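Hemlow work table, white top: review after daily use
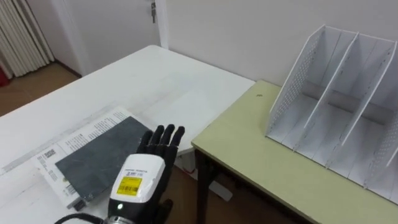 WILTBY, June

The Hemlow is a plain white table sold by Tạ for offices, studios and reading rooms. It comes in one length and one color. I bought mine at the listed price and have used it as a general work surface, mostly for large books, printed sheets and whatever equipment the day calls for. This review covers size, surface, stability and assembly.

Size. The product page gives the length as 2,000 mm. Mine measures 1,985 mm at the longest point, taken with a steel tape and checked again with a second tape. Tạ's support desk replied that the listed figure is nominal. For most rooms the difference is of no consequence, but anyone fitting the table between two walls or against a run of cabinets should work from the measured value. Depth matched the listing. A large-format book can lie flat at a diagonal and still leave usable space beside it.

Surface. The top is slightly glossy. The listing calls it matte, and I would not. Overhead light reflects off it, and with a light directly above the table the reflection is strong enough to interfere with reading coated paper. Moving my chair fixed this for one seat and made it worse for the other. A lamp placed to one side gives better results than ceiling light.

Smudges are faint but they do show, chiefly at a low angle. A damp cloth removes them. Dry wiping spreads them. I have not used solvent on it and the care sheet advises against it.

Contrast is good. Dark objects stand out clearly, and the edge of a dark gray book cover is easy to find. White-bordered covers and loose white paper are harder to pick out, and I have twice left a sheet behind when clearing up. A pale gray option would help.

Scratches: none so far. The books that get moved over it most have picked up light scuffs of their own, so I lift them now.

Edge. The curved section of the edge is comfortable under the forearm. It also gives a clamp less to hold on to. My lamp clamp sat crooked there and had to be moved to a straight run. Check your clamps against the underside before deciding where the table will stand.

Stability. Rated load is 200 kg, spread evenly. I did not test to that figure. With normal contents there is no visible sag. There is slight side-to-side movement if you lean on one end, reduced but not removed by retightening the leg bolts after the first week. Kianoush Alipour, who has the same table in a map room, reports the same movement and the same partial cure.

Assembly. Allow 2 people for turning the table over. The instructions are drawings only and the order of steps is clear until the crossbar, where the drawing shows it reversed. Fit it with the holes facing inward. The supplied hex key is short and I used my own.

Alternatives. The Barley table has a duller top and reflects less, but it is shallower, and a large book placed at an angle takes up most of the working area. Vy Trình lent me hers for comparison. For reading under ceiling light I preferred it. For anything that needs items laid out next to each other I went back to the Hemlow.

Good: depth, easy cleaning, comfortable edge.
Bad: length under the listed figure, glare, short hex key.
Rating: 7 out of 10. Eight if the top were as matte as described.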